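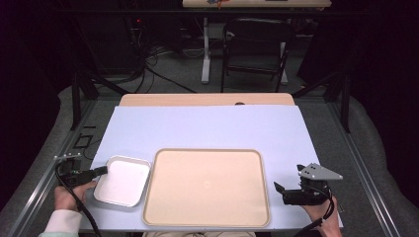 Two hand-held grippers, two trays: the practice table at Lundside Robotics Club.

Questions about the club

When do you meet?
Every Saturday during term, from 10 am until 1 pm. The February half-term session goes ahead as normal.

Do I need to have built a robot before?
No. New members start on the hand-held grippers, with one in each hand, and practise simple tray tasks. Most people move on to a build team in their second term.

What does it cost?
Membership is £70 a year. Parts for the team robot are paid for by the club.

Do you enter competitions?
Yes, we enter the Fimetti Challenge each year. A practice run has to be logged before it can be used, and the team needs 250 logged runs by the entry deadline. We have 410 from last year, but those can't be carried over.

Can I take a gripper home?
No, they stay at the club. You can borrow a Hoani starter kit for two weeks if you sign the loan book.

Can parents stay and watch?
Yes. Please keep off the cables and leave the practice tables to the members.

Who do I contact?
Isla Fairweather runs the sign-up list. Ask for her at the front desk.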